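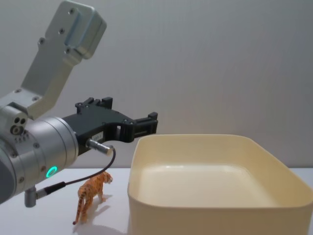
One reader wrote to us that every storage box she had bought in January was cracked by summer, and asked whether paying more would have helped. We doubt it. Her letter and others like it are behind the questions on this page.

Storage boxes: your questions

Is a dearer box a stronger box?

Sometimes. Price tells you very little by itself. Press the middle of the lid with your thumb, and if it bends a long way, leave it on the shelf.

What does "heavy duty" mean?

Whatever the seller wants it to mean. Ask what weight the box will take when stacked. If the shop can't say, treat the words as decoration.

The Hustwood range says "airtight". Is it?

We would want to see a rubber seal and clips on all sides before believing that of any box. A lid that clicks is a lid that clicks.

Can I keep boxes in the loft?

You can, but lofts get very hot and very cold, and plastic dislikes both. Photographs and candles should live somewhere else.

Do I need the Rernavine labels?

No. Masking tape and a marker pen do the same job. The labels cost 2 pounds a sheet and we can't see what the money buys.

How high can I stack?

We stop at 2 full boxes. The shop displays go higher, but look inside those and they are usually empty.

Will a storage system make my house tidier?

We have our doubts. Most people who write to us own plenty of boxes already and can't remember what is in them. Empty one before you buy another.

Can I return a box once I've used it?

Check the shop's own rules and keep the receipt. "No quibble" promises often have a quibble in the small print.

Page last checked 31 July 2026.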